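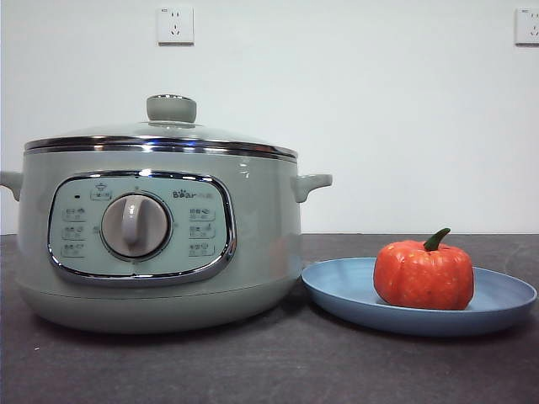
Figure 1. Electric multi-cooker with a glass lid.

Beans on a Budget: How Soaking Changes Cooking Time
Project report, Food and Household Science
Team: Ainhoa Montes, Simão Quintela, Buppha Boonyarit
Advisor: Yolanda Echevarría

Why we picked this topic

All three of us grew up eating beans, and all three of us were taught a different way to make them. Ainhoa's family soaks them overnight, Simão's pours boiling water on them and waits an hour, and Buppha's grandmother skips the soak and just starts early in the morning! We wanted to know how much the soak really matters for a student who gets home hungry at six and has one pot.

What we did

We bought dried black beans from Barroso, the small grocery across from the library, all from the same sack. We sorted out the broken ones and the little stones (there are always a few) and split the rest into batches of 143 grams. Each batch went into 1000 milliliters of tap water with no salt. We used three methods: no soak, a one-hour hot soak, and an overnight soak in the fridge. Every batch was drained and given fresh water before cooking.

Deciding when a bean is "done" was harder than we expected. At first we just tasted them, and we argued a lot. Then Anselmo Ibarra from the year above us suggested a squash test: take out ten beans, press each one between finger and thumb, and call the batch done when all ten go flat with no hard center. We did that every five minutes once the beans started to look plump.

What we found

The overnight beans were ready first, after 70 minutes at a gentle simmer. The hot soak beans took longer, and the dry ones longest of all. What surprised us most was the skins. The hot soak gave us a lot of split beans, and the cooking water turned thick and dark, which made a great soup but a pretty sad salad. The overnight beans held their shape best. The unsoaked batch had the deepest color and, in our opinion, the best flavor. Simão is now a convert and will tell anyone who stands still long enough.

Problems

Our first overnight batch had to be thrown out when the bowl was left by the radiator and started to smell sour. We also lost an evening when the lid was left off and too much water boiled away. We only tested one kind of bean, and older beans may act very differently. The sack had no harvest date on it.

What we would do next

We would love to try chickpeas, and to repeat everything with a pinch of baking soda in the soaking water. Buppha wants to test salt too, as her aunt swears it makes the skins softer and every cookbook we checked had its own opinion.

Thanks to Ms. Echevarría for lending us the good scale, and to everyone on our hallway who ate bean soup with us through most of July.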